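Vimeck set-up guide
Section 4: Recording the two-box cable task

By now you should have both arms homed, Vorkar installed and the camera views showing up in its window. If you haven't, go back to Section 3, because nothing below will make much sense without a picture on the screen. I wrote this part from my own bench notes, so it's in the order I do things myself.

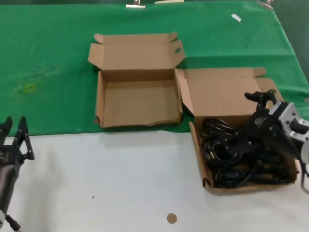
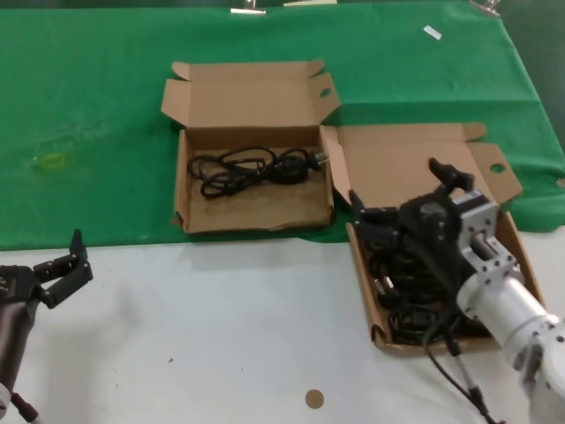 Head view

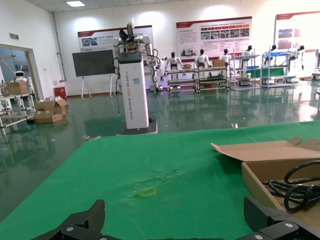
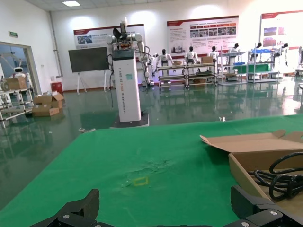 Wrist view

Photos: Vimeck project, Illarard. Last checked 18 May 2024.

What we're collecting

The task is simple to say and fiddly to do. Black cables go from one open cardboard box to the one beside it, and Bravo (our learning code) has to pick up the knack from your recordings. Cables are a pain for this. They loop over each other, they hide their own plugs, and two piles never look alike, which is why I wanted them!

What makes our method a bit different is where the labels come from. You don't label every moment. You mark a few points in each recording, and Bravo fills in the stretches between them by comparing the head view with the wrist view. The head view tells it which box has what in it. The wrist view is much closer to the fingers, but it also takes in a good deal of the room, and we leave the room in on purpose. More on that under the notes.

Setting up the table

1. Put the green cloth on and clip it along the far edge. Leave the white strip at the front uncovered. Smooth out the big folds and let the small wrinkles be.

2. Set the two boxes side by side with their lids folded right back. I like the right-hand one a little nearer to me than the left, so that it sits partly over the white. Don't measure this. A bit of drift from one session to the next is good for the training.

3. Check that no lid or side flap stands between the head camera and the floor of either box. You should be able to see bare cardboard in an empty one.

4. Load the cables. Drop them in as a heap and give them a stir with your hand. Please don't wind them up neatly. My first batch was all tidy coils, and Bravo got very good at tidy coils and nothing else.

5. Open both grippers and bring them back to the ready pose, then look at the wrist view. You want a finger coming in at each side of the bottom and clear cloth in the gap.

Caution: keep your hands out of the boxes once the arms are live. If a loop needs freeing, press the stop first, wait for both arms to settle, and then reach in.

Caution: watch the robot's own wiring as well as the cables you're moving. To a gripper, one black cable is much like another. I've had fingers close on a camera lead, and it took an afternoon to sort out.

Recording

6. In Vorkar, start a new session and pick "two-box". Type in which box you've loaded. There's a tick box for "both loaded", and you should use it whenever cables are in both, even if one side only has a single lead in it.

7. Take a still from each view before you move anything. Vorkar asks for these, but it will let you skip past the prompt, so don't be in a hurry here.

8. Press record and drive the arm in slowly. Come down on the pile from above with the fingers apart, close, and pause for a beat before you lift.

9. Tap the marker pedal 3 times in each recording: once when the fingers touch the cables, once when they close, and once when you let go. If you miss one, carry on and add it afterwards in the review window. Stopping halfway spoils the recording more than a late marker does.

10. Let go low inside the other box. A plug dropped from a height bounces, and then the last part of the recording is all bounce.

11. Bring the arm back to the ready pose before you stop recording. Bravo uses that last still moment to compare the boxes with how they started.

12. Stir the pile again and go back to step 7. After every 10 recordings, swap over so the other box is the loaded one.

Note: failed grabs are welcome. If the fingers come up with nothing, tap the pedal where you would have let go, tick "missed", and save it. I used to bin these, and the method got noticeably worse at knowing when it was holding anything. Only throw a recording away if a camera froze or somebody moved the table.

Checking what you've got

Open the review window when you finish, while you can still remember the session. I play each recording at double speed with the two views next to each other and look for a few things.

The markers should sit where the fingers really do touch, close and open. You can drag them along the bar. Get them close and move on — I spent far too long nudging mine by a hair each time, and when I compared the results there was no gain at all.

The loaded-box setting should match the first head still. This is the mistake I make most. It's easy to swap the boxes over and forget to change the menu, and then Bravo is being told that a bare box is full of cables. Vorkar doesn't catch it for you.

The wrist view should be sharp enough to follow one loop with your eye. If it's a grey smear, clean the lens and do that batch again.

Notes on the room

People often ask whether they should hang a sheet behind the table to hide the shelves and the other robots. Please don't. In March I trained one version with the background masked out and one with it left in. The masked one did fine at our own table and went to pieces when we turned the table to face another way. The one that had seen the room coped better, though it still had some poor runs.

The shiny floor throws a strong glare into the wrist view, and you can leave that alone too. Just don't change the lights in the middle of a session. If you must, end the session and start a new one, so that Vorkar files them apart.

How much is enough?

Our first usable set came to 227 recordings, misses included. You can get something that moves sensibly with about 200, but expect it to fumble when a plug is buried under the heap. Adding more of the same pile didn't help me much. Mixing in sessions with both boxes loaded did, and so did changing which cables I used.

I still don't have a good answer for single cables lying flat against a side wall of the box. The fingers tend to catch the cardboard as well and drag the whole box along. For now I record a few of these by hand-guiding the arm, tag them "wall", and keep them in a separate folder. Bravo skips that folder unless you switch it on in the training menu.

When you're happy with the session, press export and leave the machine on until the bar has gone. Training is in Section 5.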